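The second life of the packed lunch

Food at work used to mean a canteen. In Nillton, a town with one main road and two industrial estates, it now mostly means whatever people carry in with them.

Catherine Cairns has been writing down what people eat at work for eleven years. She began with her own colleagues at the Drenberg offices, where she worked in payroll, and carried on after the canteen closed and the room was turned into desks. Her notes fill a shelf in her spare bedroom. They cover 144 people, most of whom she knows by first name, and they record what was eaten, where, how long it took and whether it was brought from home.

"I wasn't trying to prove anything," she says. "I was nosy. Then I had so much of it that it seemed a waste to stop."

What the notes show is a slow change. In the first years nearly everyone in her group bought lunch on at least one day a week. By last winter fewer than half did. The sandwich van that used to park by the Drenberg gate stopped coming in December, after its owner found he was selling more tea than food. A large tea and a bacon roll had gone up in price four times in two years, and the rolls were the first thing people gave up.

Money is the main reason people give. Cairns asked everyone in her notes to keep their receipts for a year, and the average spent on bought lunches by those who bought them most days was £799. For a couple who both work, that is a holiday. For a family with a boiler on its last legs, it is most of a repair.

Some people made the change all at once. A forklift driver on the north estate told me he added up his spending on a Sunday-sized sheet of lining paper, taped it to the fridge and has not bought a sandwich in the fourteen months since. His wife took the paper down after a week. Others drifted into it, bringing soup in cold weather and then forgetting to stop when it got warm.

What goes in the box

Most packed lunches in Nillton are leftovers. Pasta is the most common, followed by rice dishes, then soup. Sandwiches come fourth, which surprised me. People told me that they dislike making sandwiches in the morning and dislike eating ones made the night before. Leftovers ask for nothing except that you cook a bit more than you need.

This has changed how evening meals are made. One woman I spoke to, a dental nurse, now cooks for three although there are two in the house. She buys the larger pack of mince and the larger tin of tomatoes, and she has stopped making anything with a crisp top because it goes soft overnight. Fish is out too, after a complaint about the microwave.

The microwave comes up in every conversation. At the Nogueira works, where 563 people are spread over two shifts, there are six of them, and the queue at noon can take up most of a half-hour break. People have found ways round it. Some eat at eleven. Some eat cold food on purpose. A good many use a flask, filled with boiling water first thing, left for ten minutes, emptied and then filled with hot food. Done properly, it keeps a stew fit to eat until one o'clock.

The containers matter more than you might expect. Lids get lost, seals go slack and anything with tomato in it stains. Tall, narrow tubs suit soup and porridge and fit down the side of a rucksack. Flat ones suit rice and salad but have to be carried level, and very few people on a bus carry anything level.

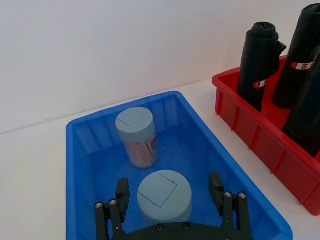
At home, the usual trouble is storage. Almost everyone I visited had one cupboard that could not be opened without something falling out of it. The households that seemed calmest about lunch kept fewer tubs, all of one make, so that any lid would fit any base. Cairns owns six and washes them by hand each evening while the kettle boils. She threw out the rest when she retired and says she has missed none of them.

Where people eat

A canteen gave people somewhere to go. Without one they eat at desks, in cars, on loading bays and on the low wall behind the tyre place, which catches the sun from noon until two. On a dry day the wall is full. I sat there for an hour with an electrician, two apprentices and a man who fits blinds, none of whom work together. They had got to know each other by eating in the same spot.

The car is the most popular place of all. People like the radio, and they like not being asked anything. A call handler at Trellelus told me she spends the whole working day talking and will not speak to another person between twelve thirty and one. She eats with the seat pushed back and a tea towel over her lap. In summer she parks under the trees by the bowls club and in winter she keeps the engine off and wears a coat.

Desk eating is the habit people are least proud of. Cairns found that those who ate at their desks took the shortest breaks, and that very few of them could tell her by mid-afternoon what they had eaten. She does not think they were lying. They had been reading emails, and the food had gone down without being noticed. One man was certain he had had an apple. It was still in his bag.

Trellelus has tried to do something about this. The firm put a long table and benches in an upstairs room that had been used for old files, and asked managers to eat there at least twice a week. For the first month the managers sat together at one end and everyone else stayed away. Then someone left a jigsaw out. It gave people a reason to stand about, and after that a reason to sit down. The room is now busy enough that there are two sittings, and the jigsaws are swapped when they are finished, with a note on the box if a piece is missing.

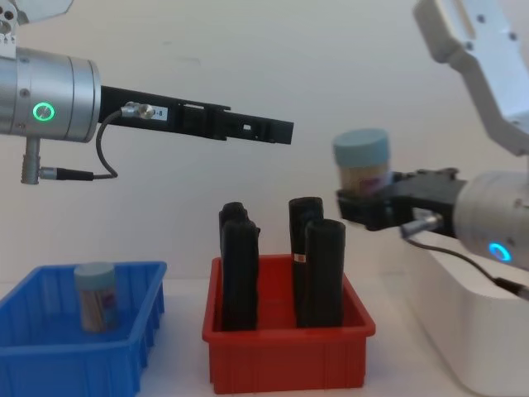
The cost of a canteen

Older workers in Nillton talk about the Drenberg canteen with real fondness. It served a hot meal and a pudding, the gravy came in a jug, and the same woman ran the till for most of three decades. You sat where there was a space, so a person from accounts might eat opposite a person from the stores, and things got sorted out across the table that would now take a string of messages.

They also say the cabbage was dreadful. Cairns kept some of the old menus, and they are heavy going: liver, mashed swede, a rice pudding that appears on every one of them. There was little for anyone who did not eat meat and less for anyone working nights, who got a vending machine and a kettle.

A canteen is expensive to run. It needs a kitchen, staff, deliveries and a steady number of people through the door. As more work was done from home, the numbers fell on some days and not on others, and cooks could not tell how much to make. A former kitchen manager told me she threw away whole trays of lasagne in the last year. She found that harder to take than the closing itself.

Nogueira looked into reopening its own kitchen and decided against it. It has agreed to buy more microwaves and to put in a second sink, which the staff had been asking for. There was also talk of a fridge for each section, to deal with theft. Yoghurts go most often. Names on lids have made no difference, although one fitter has had some success with writing the word "bait" on his.

Eating together anyway

The groups that have kept some kind of shared lunch going are small, and they tend to follow simple rules. At a printer's on the south estate, four people take turns to bring soup for the others. Each cooks once a week, and on the remaining day they all go to the chip shop. They have been doing it for six years. New starters are asked if they want to join, and nobody minds if they say no.

At the primary school the office staff share a salad. One brings leaves, one brings something filling, one brings dressing in a jam jar. There was a difficult patch over beetroot, which turned everything pink, and it is now kept in a separate bowl.

Cairns thinks arrangements like these will last longer than anything set up by an employer, though she points out that they depend on people working the same hours, and fewer people do. Her own daughter eats lunch at half past three, in a stockroom, standing up.

She is still keeping the notes. The latest book has a green cover and starts with a page on soup. When I left she was about to ring a former colleague who has moved to a firm with a free canteen, and she wanted to know what they were serving and whether he had gone back for seconds.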